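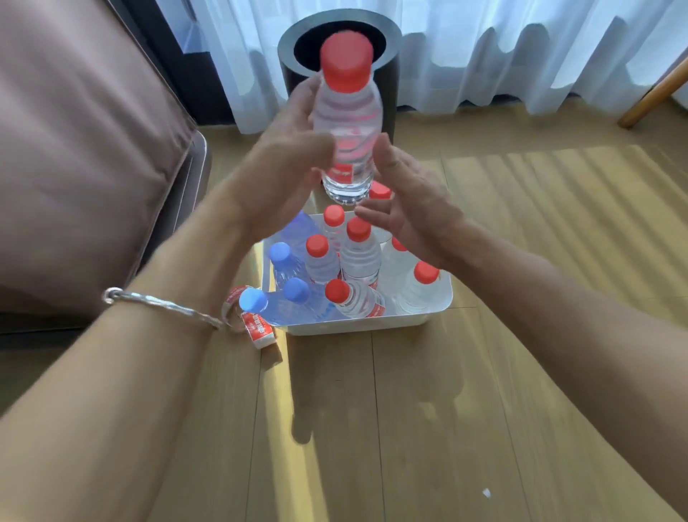
Water bottle with the red cap, Sunday

OK so I bought a hay rake! A real one, wheel type, 14 wheels, a Jista, used but cared for. Thread because I can't stop talking about it and the dog has heard enough.

Background for new people: we cut a small patch of grass hay plus whatever the neighbor lets me have along the creek. Up to now I've been raking with a two-basket thing older than I am. It worked. It also left little ropes of hay all over the field and I'd go back with a pitchfork like it was 1910.

Found the Jista on the used page at Barnport. The listing had one blurry line of text and a price: $1560. I read it three times, thinking they'd dropped a digit. Called at 8 a.m. and the person on the phone said yep, that's the price, two wheels need teeth and the hitch jack is shot.

Bent teeth I can live with! Teeth are the easy part. What I wanted to know was whether the frame had ever been welded. Went and crawled under it with a flashlight. One old weld on the left arm, clean, ground smooth, painted over. Somebody took their time on that.

Things I checked, in case you're shopping for one:
spin every wheel by hand and listen
grab each wheel top and bottom and rock it
look at the hose ends before you look at the hoses
run the arms all the way out and all the way in, twice

Three wheels growled when I spun them. Bearings. Barnport had a Bonusell kit on the shelf with bearings and seals in the same box, and I about hugged the counter.

Now the teeth. A full set from the dealer was going to be silly money for what I needed, so I bought a bag of 80 from a little outfit called Yeom. They bolt right up. The bend is a hair different from the old ones if you hold them side by side, but with the wheel turning I can't tell which is which.

Towing it home: folded, it's narrower than I expected, and it still took up every bit of the lane. Kept it slow, flashers on, pulled over twice to let people by. Got one very big wave from a guy on a grain truck. Hello, sir!

First run was on second cut, pretty thin stuff. I set the wheels too heavy and they dug dirt, so the first windrow looked like a garden bed. Backed the springs off two holes and WOW. Fluffy, straight, nothing left behind. I got down off the tractor just to walk along it.

My 80 horse tractor is way more than this rake needs, by the way. The wheels are ground driven, so you're only pulling it and running the cylinder. If you've got a small tractor with one set of remotes and decent brakes, go look at these.

Still to do: new hitch jack (using a block of wood for now, please don't write in), two grease fittings that won't take grease, and I want some kind of flag on the back for the road.

Somebody asked if I'd go with a rotary instead. Ask me after a wet June, ha. Rotaries make a lovely windrow and I'd love to try one, but for our acres and my wallet the wheel rake is a great fit.

If you run a Jista and have settled on a spring setting for heavy first cut, tell me what hole you're in! I have until next year to get it right.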